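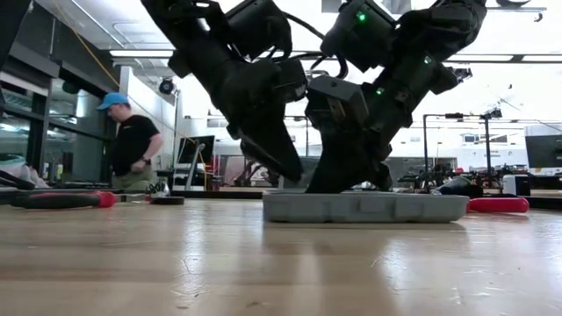 My job title changed in January, from kit packer to cell attendant, and the pay went up by 31 cents an hour. I still work for Trumar and I still think about tool kits all day. What's different is that the arms get the gray tray now, one on each side of it, and I get the clipboard. Red-handled tools lie out on the wood as they always did, and my hands keep wanting to tidy them.

I packed 3,448 kits by hand in my last year. I know the number because they printed it on a card, next to a coupon for Geagea, the sandwich place.
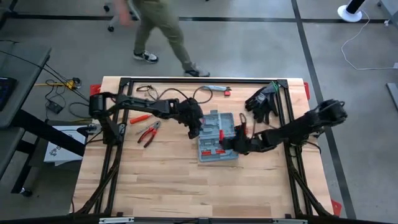
*Pliers, screwdriver, gloves, case. Foot traffic at the top.*

The clipboard has 2 columns, "assist" and "no assist." Ivent, who sold us the software, would like the second one to be longer. So would I, mostly, though every assist is a small compliment. We used to talk over the bench, about kids and knees. Now we talk about grip settings, and I've caught myself saying "end effector" at dinner.
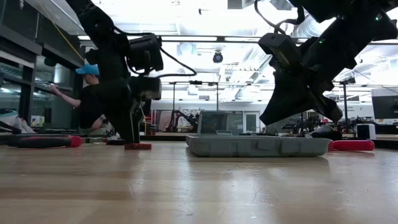
*Left gripper down by the wood, right one over by the red handle.*

The Ollberg order is next, 738 kits, and I've asked to pack the first dozen myself. They said they'd look into it. My old stool is still in the break room if anyone wants it.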